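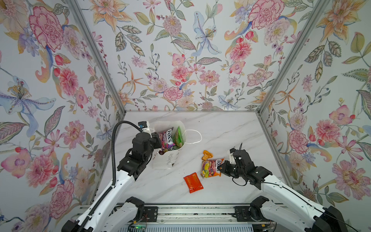 By Yolanda Holloway

Na-rae Tak talks fast, and she talks even faster when you ask her about fingers. I'd come out to Rilthorpe to hear how her team picks one gripper over another, and I got my answer before I had my coat off. "Candy!" she said. "If it can't do candy, I don't want it."

She means the bagging test, which every gripper at the Vivier lab has to go through. One arm hangs on to the rim of a paper bag, the other picks up sweets and puts them in. I figured the sweets would be the hard part (slippery wrappers, everything shifting around inside) but Na-rae shook her head. "It's the bag. Squeeze too hard and you crease it, too soft and the whole thing slides away from you."

The two designs up for comparison this fall are the Kuvia, a stiff parallel jaw, and the Moschos, which has more give in it. They've logged 3,482 grasps between them and plan to stop at 4,000. So who's ahead? She laughed at me. "Depends what's on the table. A Fox's Fruits bag has a nice corner you can pinch, and the Kuvia loves a corner. A flat wrapped bar, no corner sticking up, I'd go with the Moschos every time."

Dexter Kapoor looks after the controller side and had wandered over by then, sandwich in hand. He thinks people blame the fingers for a lot of things that are really timing. "We had 30 milliseconds of lag on one arm back in January and everybody was redesigning fingertips," he told me. "I changed one setting and the drops went way down."

I had to ask about the wallpaper - all those peonies! Na-rae says she likes a busy background for comparing cameras, and she picked the pattern herself. "My mother has curtains like that," Dexter said.

They'll start on the last batch of grasps Monday, with the Moschos up first.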